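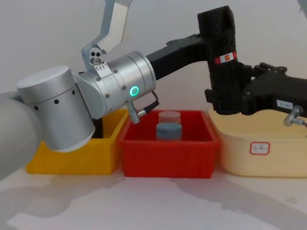

Madhu Ahuja
Process technician, Stetgate packing room

May, bench notes, two-arm station

Started at 7:40. Power up and homing fine on both arms. Same layout as last time: yellow on the left, red in the middle, cream tub on the right. Rolls go in yellow, small containers with lids go in red, and the cream tub is the out tub for the Grurlow orders. I taped the table edge underneath so the bins can be put back in the same spot after cleaning. Whoever wipes down the table, please don't peel the tape.

Background for Archana, who was on leave when this was decided. The Grurlow household kits are about 900 a week and have always been filled by hand at the long bench. Two people pick, one checks, and the picking is what people complain about in the exit talks and the shoulder forms. The plan is that Osus (the station, we're using the project name for it now) does the picking for the low-count kits and a person does the checking and anything that doesn't sit right in the bin. The picking jobs don't go away this quarter. What happens after that I don't know, and I told the shift that I don't know.

Spent most of the morning on starting positions. The left arm has to come in over the yellow bin without the joint sitting low over the front corner. I raised the approach a little and it looks better from the side, but I want somebody else to look at it. The right arm hangs its gripper pretty close over the back rim of the cream tub when it waits. It doesn't need to wait there. Moved the waiting point on paper, have not loaded it yet.

Containers in the red bin: they go in standing, lid up. If one is lying down the program picks a poor grip, so the rule for now is that the person loading the bin stands them up. That is new work for a person, and it should be written into the loading time. It isn't there now. Rajput, who keeps the time sheets, has the loading step down as zero because "the robot does the bins." I sent a note.

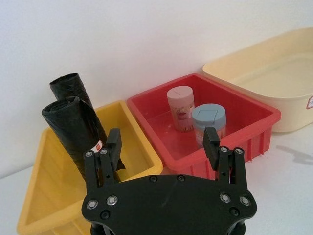

Fingers open, nothing held. Black rolls in yellow, two lidded containers in red, cream tub empty.

The rolls are harder than the containers. The loose end of the film sticks out and folds over, and the roll leans wherever it wants. By hand you don't think about it, you just pinch it lower. Things I tried on paper or at slow speed:

Grip from above with the fingers wide. Good clearance, but the finger comes down near the loose film.

Grip lower on the roll. Better hold, but the bin wall gets in the way on the side the roll leans toward.

Tuck the loose end before loading. Works by hand. Again it's loading time.

Pulling the roll with one arm and steadying it with the other, clear of the bins. Slow. Might be the one to keep for rolls only.

Talked with the morning pickers at the break. Two of them had been told they'd be "watching the robot" and were not happy about it, which I understand. I walked them through what the checking job is on paper: read the kit sheet, look in the tub, fix or pass, and stop the station if something hangs up. One asked who gets written up if the station drops an item and the checker misses it. I don't have an answer and I'm not going to make one up. Put it on the list for the meeting.

The other thing they asked for was to have the stop button on the checker's side. Right now it's on my side because I'm the one testing. They're right and it's easy to do. The cable is long enough.

Archana looked over the bench around lunch and pointed out that the label on the cream tub is handwritten, and that nobody outside this room can tell what it means. She'll print new ones. She also wants the checker on a stool with a back, not one of the tall ones. 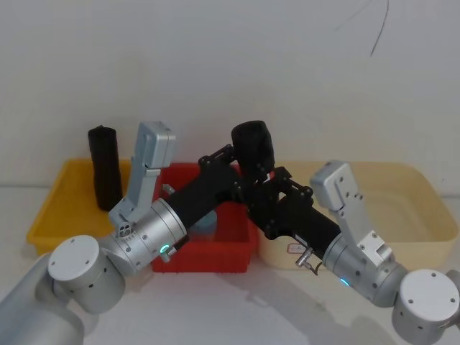
Handover between the arms

Set this up for the black items only. The two grippers come in from opposite sides and meet over the red bin. Both fingers should be on the item before the first one lets go, with the carrying arm low and the other taking whatever height is left. Running it at 30 percent speed until further notice. Do not turn it up to make the demo look better.

The meeting point is directly over the red bin, so anything dropped lands on the containers. I'd like it moved forward, over bare table. Archana agrees. Needs a new path for the left arm, maybe half a day.

Open items

Load the new waiting point for the right arm, then recheck clearance at the cream tub.
Stop button to the checker's side.
Loading time into Rajput's sheet. I'd put it at 30 minutes a shift to begin with and correct it later.
Rotation for checkers. The pickers want to swap every two hours.
Who is responsible for a missed item. Meeting is in room 507, Archana has the agenda.
Printed labels for all the bins.

Shut down at 3:15, both arms parked, bins left on the table.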